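Closing a straight cut with single stitches: the instrument tie

Before you place the first stitch, look at the whole cut and decide where the stitches will go. I was taught to begin in the middle and then divide each half again. Others begin at one end, and this is also correct, but the distances must stay equal.

Hold the curved needle a little behind its middle, never at the point. Enter the tissue at a right angle and turn your wrist, so the needle follows its own curve. Come out on the other side at the same distance from the edge. Pull the thread through slowly until a short tail remains.

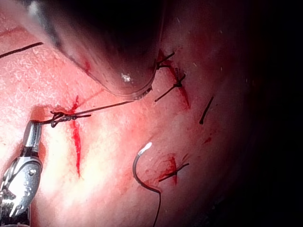
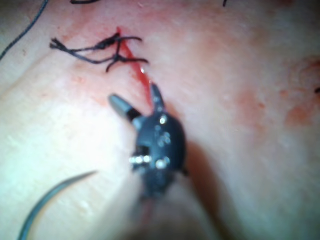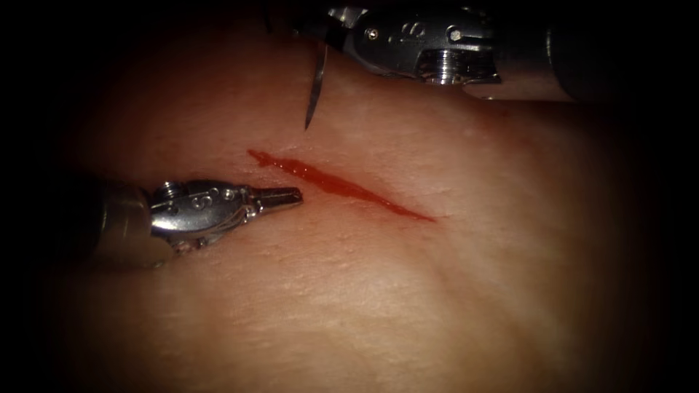
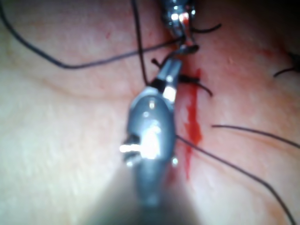
By Etelka Antal
Practical skills, Tuesday group
Reading time: 7 minutes with the exercises

Now the knot. Lay the long end of the thread over the closed jaws and wind it twice. Open the jaws, take the short tail and draw it back through the loops. The first throw should lie flat on the tissue. If it stands up or twists, loosen it and wind again.

For the second throw, wind once in the opposite direction. Add a third throw, again changing direction. Pull both ends evenly and low, close to the surface. The edges should only touch each other. When the tissue becomes white under the thread, the knot is too tight.

Put the knot to one side of the cut and cut the ends, but leave them long enough to catch later.

My colleague Csaba Oláh asks his beginners to tie 30 knots on a practice pad before they work on speed. I ask the same, in smaller portions, with a rest for the hands between them. Please write to me if some step is not clear, especially the change of direction, where most questions come.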